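Notebook – April, fruit bowl table, entry 16

Pineapple day! Started 3 pm at the round glass table with the white bowl.

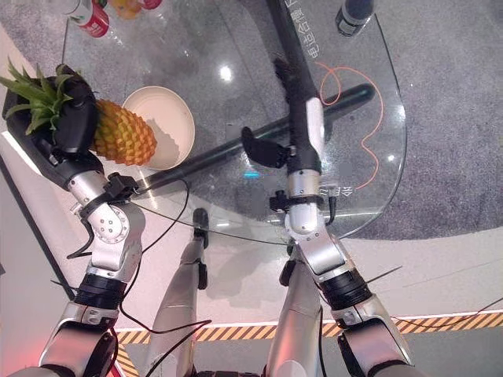
Fit and balance

I love how the pineapple looks over this bowl. Yellow-orange body, big spiky crown, plain cream-white dish under it – the colors do all the work. The bowl is shallow, so most of the fruit should show above the rim, and that's the look I want for the Haverford table.

Lifting by the crown is so much nicer than grabbing the body. The leaves give you a handle and you can see right where the base is headed. Come in low and slow, middle of the bowl, then let go.

Numbers for the Haverford sheet: bowl 31 cm across, pineapple 166 mm base to shoulder, crown not counted. I want to try it standing and lying down. My money is on lying down for a bowl this shallow, but standing is prettier!

Glass top

The bowl throws a faint shadow on the glass, and I really like that. Go easy when setting things on it, it's loud. Felt dots from the Skotstead drawer would help (the small ones, the big ones peek out past the foot).

Next

Same bowl with lemons, then pears. Check whether the Bundora bowl is any deeper. Bring a towel for the glass, plus a knife and a board – if this pineapple is as ripe as I hope, it's lunch.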